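Segmenting folding episodes into sub-steps with Later

Quick one, written up because three people asked me the same thing in April and I'd rather type it once. Covers taking raw garment folding recordings from the handheld grippers and cutting them into labelled steps (approach, grasp, fold, release, smooth) so the policy training doesn't choke on them. Assumes you've already got Staren installed and your recordings synced. If not, do Lejla's setup page first and come back.

What you need

Staren, any recent build
Later (the labelling tool, yes that's its name, Emanuel's idea)
A synced folder of episodes, each with video, gripper width and pose track
A coffee. First import is slow.

1. Check the tracks before anything else

Do this first. I skipped it once and lost an afternoon.

staren check ./episodes --tracks pose,width

You want "ok" next to every episode. The two complaints you'll see most:

pose gap: tracking dropped out. Short gaps get filled in. Anything over 300 ms, throw the episode out or trim it, don't interpolate. The filled bit looks lovely on a plot and teaches the policy to teleport.

width flat: gripper width never changes. Nearly always the encoder file is missing from the sync. Resync, check again.

If pose and video disagree on start time you'll get a clock warning as well. Run it again with --align and it'll match the two using motion. Works well on folding, less well on episodes where the operator stands still at the start. Fix those by hand in the viewer, there's an offset slider bottom left.

2. Import into Later

later import ./episodes --project folding --rate 10

Rate is frames per second for the label view only. The full video stays where it is. 10 is plenty for cloth. I've tried higher, all it does is make scrolling horrible.

Last batch was 3,535 clips and the import ran while I had lunch. If it dies part way just run the same command, it picks up where it stopped. Don't delete the cache folder. Wael deleted the cache folder.

3. Let it guess the cuts

Later can propose boundaries from the width signal. The logic is dead simple:

fingers closing and then staying closed = grasp
closed and hand moving = fold
fingers opening = release
open and hand moving low over the surface = smooth
everything else = approach

Config goes in cuts.yaml in the project root:

close_below: 0.35
open_above: 0.6
min_hold_ms: 200
smooth_height: 0.04

close_below and open_above are fractions of full width. Keep a gap between them or you get flicker, grasp release grasp release all down the timeline. Height is in metres over the fitted surface plane.

Then:

later propose --config cuts.yaml

Padded stuff needs different numbers. A puffer jacket or a quilt fills up the fingers long before they close, so the width never drops below 0.35 and the whole episode comes back as approach. Raise close_below to 0.5 for those, and open_above to 0.7 so the gap is still there. You can set it per tag:

overrides:
 padded:
 close_below: 0.5
 open_above: 0.7

Tag the episodes before running propose, not after. It reads tags once at the start.

Soft surfaces are the other trap. On a table the plane fit is fine. On a bed or a sofa the surface gives under the hand, so the height goes negative and smoothing gets dropped. Add this:

surface: soft

That swaps the plane for a rolling estimate. Slower but you'll keep your smooth segments.

4. Go through the proposals

Open the project:

later open folding

Keys you'll actualy use:

j and k, previous and next boundary
comma and full stop, nudge boundary one frame
x, delete boundary
s, split here
1 to 5, set label
enter, accept episode and move on

Go fast. Most proposals are fine, you're looking for the daft ones. Stuff I fix most often:

Regrasp counted as a release. Operator opens for a moment, shuffles their grip, closes. Delete the cuts and leave it as one grasp.

Late grasp on thick sleeves. The boundary lands after the cloth is already lifting. Nudge it back to where the pads first touch.

Smooth that's really approach. Hand drifting low on its way to the next corner. If it isn't touching cloth, it's approach.

Two-hand episodes. Each hand has its own row. Label them seperately, don't try to line them up. The training side copes with one hand folding while the other waits.

If you can't decide, press u for unsure and leave it. Manon goes through the unsures every so often and she's quicker at it than either of us.

5. Start-state frames

New-ish, and the bit people miss. Each episode also needs one start-state frame, the garment as it lies before the first grasp. The planner uses it to choose which fold sequence to try.

later start --auto

Takes the last frame before the first grasp boundary, which means your boundaries have to be right first. Do step 4 before step 5. Then flick through the picks:

later start --review

Reject if the fingers hide a big part of the garment, or the cloth is already being lifted. Fingers low in view either side are fine, that's just what the gripper camera sees. Press r to reject and the arrow keys to pick another one nearby.

You also get asked for a start code. Keep it coarse:

flat: both sleeves out, body spread
part: body spread, at least one sleeve bunched or folded over
heap: everything else

Don't invent new codes. We had eleven at one point, it was a mess.

Face up or face down is a separate tick box. For jackets look for the zip side. For jumpers good luck, use unsure.

6. Background check

Masks come from the Huttunen segmenter. Decent on plain sheets. On patterned bedding it leaks, expecially where the stripes run under a hem. Run:

later mask --preview

and look at the edge overlay. If it's bleeding into the bed, click twice on the garment and once on the sheet and it reruns with those as hints. Still bad, set mask: none on the episode. A missing mask is handled. A wrong one goes straight into training and you find out a week later.

Other fabric in the background (quilts, pillows, curtains) sometimes gets picked up as a second garment. Draw a work area box once per room and it applies to every episode with the same room tag.

7. Export

later export folding --format flundano --split room

Split by room, please. If you split at random, the same bed turns up in both train and test and your numbers look brilliant for no reason. Aaliyah caught this one, we'd been doing it for months.

Output is one folder per episode plus an index. Have a quick look at the index before uploading. Label counts per class are at the bottom, and if smooth says zero you forgot surface: soft. Back to step 3.

Common errors

"no boundaries found": thresholds too low, or the width track is missing. Step 1, then step 3.

"start frame after first grasp": you moved a boundary after running start. Run it again.

"room tag missing": add it in the project settings. Export won't go without it.

Viewer is black: video path moved. later relink and point it at the new folder.

Export hangs on the last episode: known, kill it and run again with --resume. Wael is looking at it.

Any label questions go in the folding channel with the episode name, please don't send me a screenshot with no name on it.
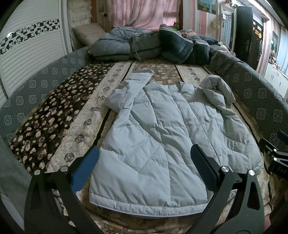 Start-state frame, puffer jacket on a bed. Code: part, face up. Tags: padded, surface soft.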